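Two-arm bench build: right hand stops short or pushes the cup in sim
Posted in Home Builds > Simulation and Control, 11/01/2019

Gadero

I am building a two-arm bench setup in my garage and testing the control code in simulation before I power any motors. The task is simple. The left arm deals with whatever goes in the blue tray, and the right arm has to take hold of a yellow cup and set it on the white square pad. Both arms run from one script with a shared clock.

The left arm is fine. The right hand is the problem. On some runs the index finger goes out to the edge of the pad while the thumb is still angled toward the cup, and the planner reports the approach as complete. On other runs it shoves the cup sideways. The log shows 944 steps per run with no joint limit warnings.

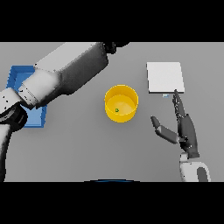

I have already checked the obvious items. Base positions match my drawings, the table height is right, and the cup mass is set to the value I weighed on a kitchen scale. I cut the approach speed in half, which changed nothing except the length of the run. The hand model came from a package called Sillelov, version 4, and I have not edited it. The arm model is my own.

Is this a contact setting, or is my target pose wrong?

Renaud

Target pose, most likely. A contact setting won't make the planner call an approach complete in the wrong place.

Look at which point on the hand your script treats as the tool center. Many hand models put it at the wrist flange, and some put it at the tip of the index finger. If yours is at the fingertip, the planner is finished as soon as that fingertip arrives, wherever the thumb happens to be. You want a point between the thumb and the fingers, a little out from the palm.

To check it:

Open the hand file and find the last fixed joint before the fingers.
Draw a small marker at that frame and run one approach at low speed.
Stop the run when the planner says it is done, and see where the marker is relative to the cup.

If the marker is on the fingertip, add a fixed frame at the grasp point and plan to that one. Do the same on the left hand even if it seems fine — a mirrored model often hides the same error. Rerun at least five times before you believe it. One good run means very little with contacts in play.

Mine after the same change, same layout:
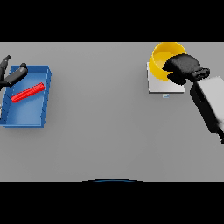 Right hand at the yellow bowl on the white pad, red rod in the tray on the left.

The offset I used was around 5 cm along the palm normal. Yours will differ if your fingers are longer.

Eltby

Try more friction. Fixed it for me on a different hand.

Gadero

The marker was on the index fingertip. I added the frame as Renaud described and left friction alone for now. The approach ends with the cup between the thumb and fingers. It still tips a little when the hand closes, so I will look at finger timing next and start a separate thread if I get stuck.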